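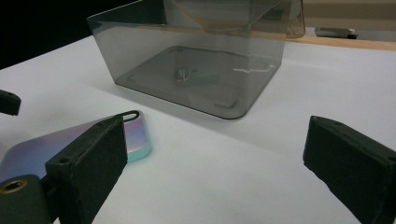 Is the gripper ready for the next round? Nearly – the fingers are back on and closing square, and the only job left is swapping the pads.

So, where the money went since February. Most of it was finger work. Lamduan found the left one sitting a hair lower than the right, and it took us far too long to trace that to one of the threaded inserts creeping up in its mount. We pulled it, reseated it and ran 700 open-and-close cycles before I'd let anybody call it fixed. No drift! I was so pleased I phoned Žydrūnas over at Sarkex, who couldn't have cared less.

Upkeep is simple now. Jaruwan wipes the pads every 20 grasps and checks the finger screws at the start of a session (hand driver only, please), and the whole thing comes apart for a look at 2,000.

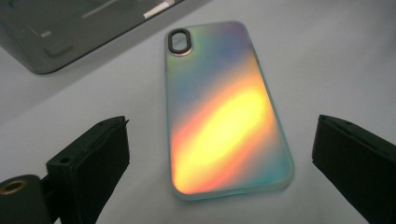 Phone case between the open fingers, not held by either.

Shiny, slim things like that are where worn pads slip first, so I'd like to order two spare sets from Nondum out of what's left in the parts line. Sombat has the quote – could you okay it when you get a minute?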